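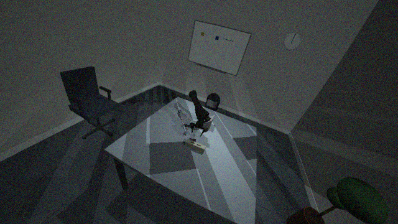 Nollumex Robotics Group - Tools and Methods Reviews

Dunora is a scene randomizer for simulated robot arms. You give it a room, an arm and a task, and it renders the same episode again with different lighting, camera tilt and image noise. We used it through August to train a policy that picks a small block off a table, and this review covers what we got from it.

Setup took one afternoon. The room template comes with a desk-height table, an office chair, a whiteboard, a wall clock and a potted plant. We kept all of it and swapped in our own arm model. Josiane Fleury wrote the config, which fits on one page.

We trained two policies on 2000 rendered episodes each. One used fixed lighting and a level camera. The other used Dunora's full settings, with hard light bands and shadows across the tabletop, a dim exposure and strong camera roll. Both were then tested for 400 trials in a separate set of held-out rooms. The fixed policy picked up the block in 60 percent of them. The randomized one reached 90 percent.

Gilles Deschamps ran the ablations. Camera roll mattered most. Noise made little difference on its own, and we would leave it at the default next time.

There are things to complain about. A black arm in a dark render loses the edges between its links, and our pose estimator did badly on those views. Shadow strength is one global slider, so you can't soften the floor and leave the table alone. The docs for the light module are thin and two of the parameter names are wrong - check the source before you trust them.

We have no results on hardware yet. For simulation work I'd use it again, mostly for the camera settings.

Reviewed September 2024, default room template.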